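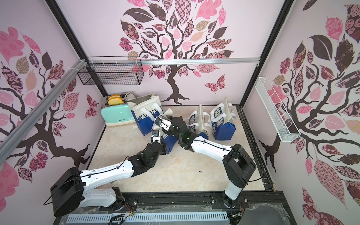 4 min read

Teaching a Robot by Hand: Questions We Get, and Some Doubtful Replies

By Touran Talebi

Is the robot learning while someone steers it?
No. When a person drives the arms, you are watching a person work. The computer is saving joint positions and video. Training comes later, and you should ask to see what the arms do when the operator has gone to lunch.

So what does a clip of remote control prove?
That the arms can reach, the grippers can hold, and the operator has patience. All useful to know. It says very little about what the machine will do alone.

Why shopping bags? They look easy.
They look easy to you. A box keeps its shape when you touch it. A bag with soft handles folds and tips, and the next try starts from a different place. Two arms with their grippers nearly touching over one bag also have plenty of chances to bump each other. I'd put more trust in a poor score on bags than a perfect one on wooden blocks.

Does the wallpaper matter?
More than vendors like to admit. A trained system can latch onto anything in view, and that includes printed trees and a mint-green toaster with toast in it. Changing the backdrop is a fair test. Having a busy backdrop is only a start - if it's the same busy backdrop every day, the robot may come to depend on it.

How many demonstrations do we need?
Every seller has a number. Drurilura told us 500 for one bag task. We kept 296 out of 468 recorded and threw out the rest for dropped grips, long pauses and one operator's habit of starting over halfway. Would the other 32 over a clean 500 count have saved us? I doubt it. Our runs were too much alike.

Guiding the arm by hand or by remote control?
Guiding by hand feels natural, but your own arms and shoulders can get into the video. Remote control keeps you out of view and takes away most of your sense of touch. Erhan Keskin prefers remote. Mahtab Zarei won't use it for anything soft. Try both before you sign for either.

Can anyone on staff do the demonstrations?
Anyone can do bad ones. Give a new operator 20 practice runs and save none of them.

What should I ask at a sales demo?
Ask who is driving. Ask how many tries were left out. Then move a bag a hand's width and ask them to run it again.

Related
- Grimlow grippers: what the spec sheet skips
- Two arms or one? Mutua Kinyua replies to readers
- Reading a success rate without getting fooled

Contact Foltska | © 2019 Foltska | Back to top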